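The Ferry to Jombridge

My grandmother always said that the ferry to Jombridge ran on gossip, and that the diesel was only there for the smell. She had been riding it since she was a girl, back when it carried goats, and she saw no reason to stop at eighty-four just because her knees had opinions.

So that September we went together, she and I, with a basket of plums on the seat between us, for the last crossing of the season. There were nine of us aboard if you counted the dog, and my grandmother certainly did, having already given it half a sandwich before we'd cleared the harbor wall at Sesedach. She told me about the winter the lake froze and the whole village walked over for a wedding, carrying the cake on a door. I had heard it many times (the door was sometimes a shutter, and once, when she'd had a little sherry, a piano lid), but I asked her what kind of cake it was anyway, so she would go on.

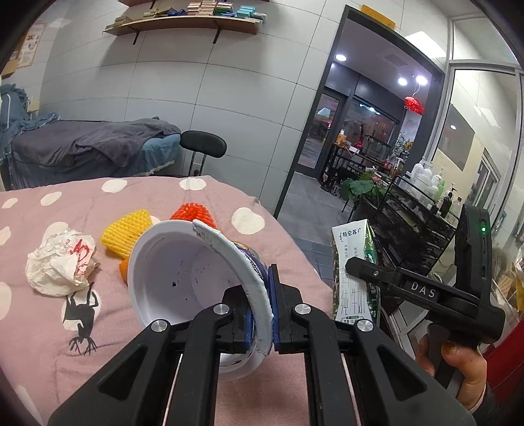 "Walnut," she said, very pleased, and then she had to tell me about the walnuts, and the aunt who owned the tree, and the aunt's terrible singing, until we were well past the old lighthouse and the wind had gotten into everybody's hair.

At the Jombridge landing the captain came down to help her off, as he had every year, and she gave him the two best plums and told him he was too thin. He asked if he'd be seeing her in the spring. She looked back across the water for a good long while, toward our side, where the first lamps were coming on.

"Well, I've left my umbrella under the seat," she said, "so I suppose I'll have to."

I had the umbrella over my arm. I put it back under the seat while she was fussing with the dog, and then we walked up the hill to see about supper.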